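3. Mid-season coach changes and results
By Oi-ling Liu
18 March 2018
Print this page | E-mail this page

3.1 Data

The sample covers 39 coach changes made during the season by clubs in the top two divisions. A change was included if the outgoing coach had been in charge for at least five league matches and the new coach stayed for at least five. Caretaker spells shorter than that were joined to the spell of the outgoing coach. Three clubs appear more than once. Drondlow changed coach in the autumn and again in February, and both changes are kept as separate cases.

For each change we took the five league matches before it and the five after. Cup ties were left out, as were matches moved to a neutral ground. Opponent strength was measured by league position on the morning of the match. Where two clubs were level on points, goal difference was used – this affected only a few fixtures, most of them early in the season.

3.2 Comparison group

A simple before-and-after count overstates the effect of a new coach. Clubs tend to act after a poor run, and poor runs usually end whether or not anyone is dismissed. We therefore built a comparison group of 141 spells in which a club had an equally poor run of five matches but kept its coach. Dungate and Skastville supply several of these spells, as both clubs held to their coaches through long periods without a win. 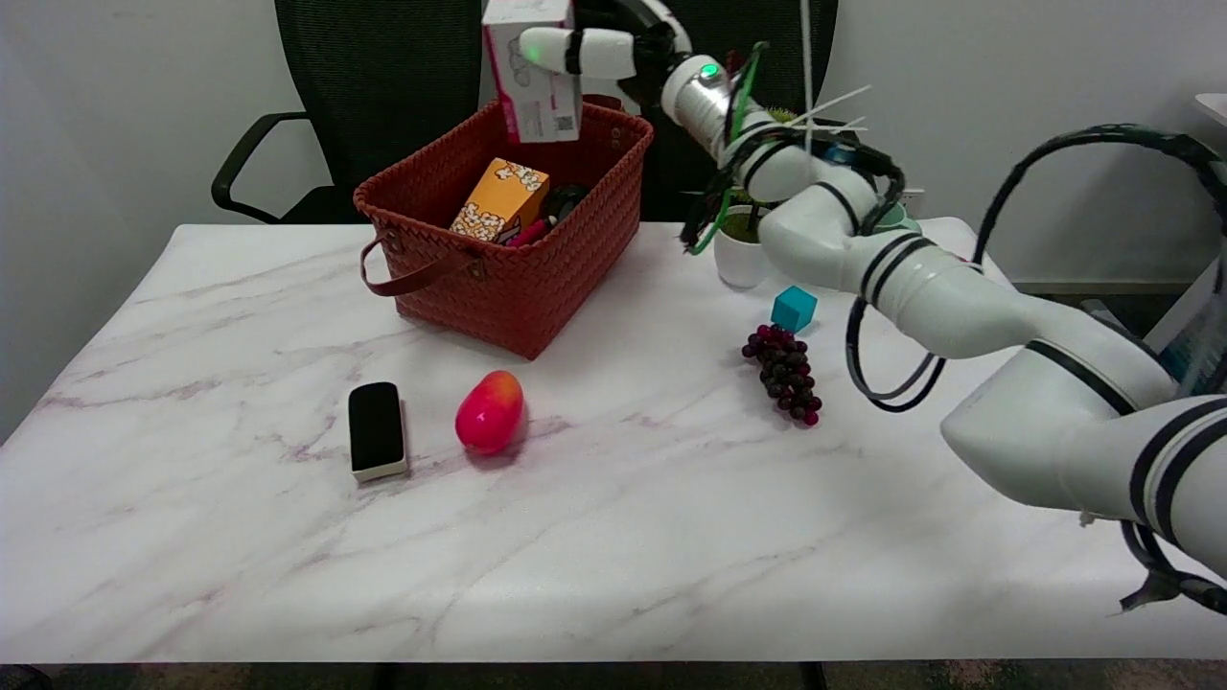 Does a new coach improve results in the first five matches?

Points per match rise after a change, but they rise by nearly the same amount at clubs that kept their coach. The gap between the two groups is small and falls within the normal spread of results.

3.3 Home and away matches

Splitting the matches by venue alters the picture a little. At home, clubs with a new coach did slightly better than the comparison group. Away from home there was no gap. The home effect was strongest in the first match and had faded by the third. Kokkinos is the clearest case: the club won its first two home matches under the new coach and then went back to its earlier rate of scoring.

We also checked whether the result depended on the length of the outgoing coach's spell. Cases were divided at 100 days in charge. The two halves gave similar figures, and the split is not used in the rest of the paper. Coaches who resigned were grouped with those who were dismissed – club statements often do not make clear which took place.

Last updated: 18 days after first posting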